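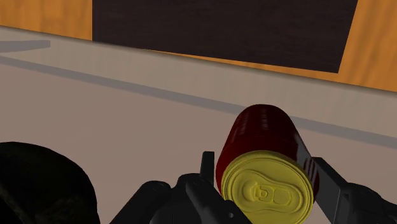
The Arm in the Back Room

The first thing Torben Reinholz wants you to know about his robot arm is that it cost him $3,295. The second is that it works. I spent two evenings at the Koster shared workshop, and I can vouch for the first, having seen the receipts.

The plan sounds modest enough. Reinholz and Bahman Salehi, who rent adjoining benches, want an arm that will clear a kitchen counter. It should find the soda can, pick it up and drop it in the recycling. They call the project Ivia, and they have been at it since a year ago January. On a monitor between their benches, the simulated version does its chores all day long on a simulated counter with wood behind it. A black gripper closes on a red can with a yellow top, and the operator gets the view from just over the fingers.

It looks great. That bothers me a little. A simulated can weighs whatever you type into a box. Its walls don't buckle unless somebody has taken the trouble to make them buckle, and Salehi told me cheerfully that he hadn't. "We'll add that," he said. He said the same about sticky spills and about cans with an inch of warm cola left in the bottom.

The hardware sits under a bedsheet against the back wall. With the sheet off it is a decent piece of amateur work: printed joints, secondhand motors, a wiring harness that Mahnaz Karimi redid from scratch after the original one started to smell. Karimi repairs sewing machines for a living and joined because she was tired of listening to the thing grind. She is also the only one in the group who seems to share my doubts.

"A person can clear that counter in the time it takes this to boot," she said. Then she went back to crimping connectors, and stayed until the building closed.

On my second evening they ran a proper test, with real cans on a real bench. Out of 87 attempts, the arm got the can into the bin 17 times. Reinholz had been telling me about a much better rate, and when I asked, he said that one came from the simulator. He didn't seem to think this was an awkward answer. I wrote both numbers down and only one of them is in this article.

The failures were more interesting than the successes. Most often the fingers came in slightly high, nudged the can, and closed on air while it rolled off toward the vise. A few times the grip was fine and the arm simply stopped, holding its can aloft, waiting for a message from the computer that had gone missing somewhere along a cable. Once it put the can down very gently on top of Salehi's phone.

You could argue that this is how all such projects go, and Azadeh Ahmadpour, who runs the workshop's Thursday electronics class, did argue it. She thinks practicing on a screen is plain good sense. You can drop a can all night without denting anything, and a bad line of code won't break a motor you can't afford to replace. Fair enough. I'd only ask how many nights you get before you have to pull the sheet off.

Reinholz blames the fingertips. The current pads are too hard, he says, and he has ordered a set of soft ones from Flodell, a small supplier that was recommended to him on a forum. He also wants a second camera and a stiffer base – neither of which is in the $3,295. When I asked what the total might come to, he began tidying his bench.

They plan to show the arm at the Flesotholm makers' fair on 26th February, on a table next to Kilian Baumgartner's automatic cat door, a machine with one moving part. Baumgartner has offered to lend them his extension cord. Salehi would like to run the demo live. Reinholz is leaning toward bringing the monitor.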